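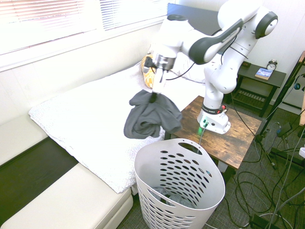
*A tall basket right beside the daybed, and a dark grey bit of laundry above the quilted blanket.*

## Laundry in a room that does two jobs

I love a daybed. It's a sofa until supper and a guest bed after it, and ours at the Waramari flat has been both more times than I can remember. What it also does, brilliantly, is collect clothes! T-shirts on the arm, a jumper behind the pillow, socks in that gap between the cushions. So these are the habits that have kept the room nice enough to sit in, and most of them cost nothing at all.

**Put the basket where the clothes land.** We kept ours in the bathroom for ages and wondered why it was always half empty while the daybed was heaped. Moving it next to the bed changed everything (well, it changed the floor). Anything you have to carry down a hallway will be dropped before it gets there.

**Go tall if you're short of floor.** A tall basket takes up hardly any carpet and you can drop things in without stooping. I measured ours for a cover once and it takes a 47 cm circle of cotton, hem included. The cover lasted a week, as it turned every drop into a two-handed job, and I've not missed it.

**Lift and drop, don't bundle.** Pick up one thing at a time, give it a shake over the bed and let it fall in. Shaking finds the tissues, the hair grips and the sock stuck up a trouser leg, and it's so much quicker than finding them after the wash.

**Strip the bed from one end.** Pillows off first, then the blanket, folded towards you. If you've got a quilted blanket with a crinkly finish, don't bother smoothing it flat - the wrinkles are the whole charm of it. I pull ours straight at the corners and leave it.

**Check down the cushion gap.** Friday is my day for this. Run a hand along behind the seat cushion before you start the machine, not while it's filling. Coins, pens, and once a whole pillowcase!

### Choosing and looking after the basket
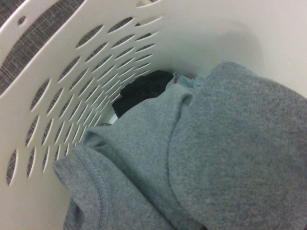

*Oval slots on one wall, smooth plastic on the other.*

I'm a complete convert to plastic with holes in it. Wicker is lovely to look at but it snags tights, and a fabric bin goes musty at the bottom if a towel goes in damp. Slots let the air through, and you can see from across the room when it's getting full.

A few things worth doing:

- Wipe the inside whenever it's empty. A cloth with warm water and a drop of washing-up liquid does it, and an old toothbrush gets round the slots.
- Run a finger round the rim and the holes before you buy. Rough edges catch on knitwear. I sent back a Stimard basket for exactly that, and the Wokero one my sister has is smooth all the way round.
- Never leave wet swimming things in overnight, holes or no holes. Hang them over the bath first.
- Turn it upside down over the carpet and tap it every so often, then hoover. You'd be amazed at the fluff.
- Weigh a full load once on the bathroom scales, so you know what your machine's limit feels like in your arms. I was overfilling ours by 800 g every single time.

If two of you share a basket, try a mesh bag inside for the small things. Ours is a Kelemen one with a drawstring, and it goes straight from basket to drum with all the socks still in it. Wash it on the same cycle as everything else and hang it up by the string to dry.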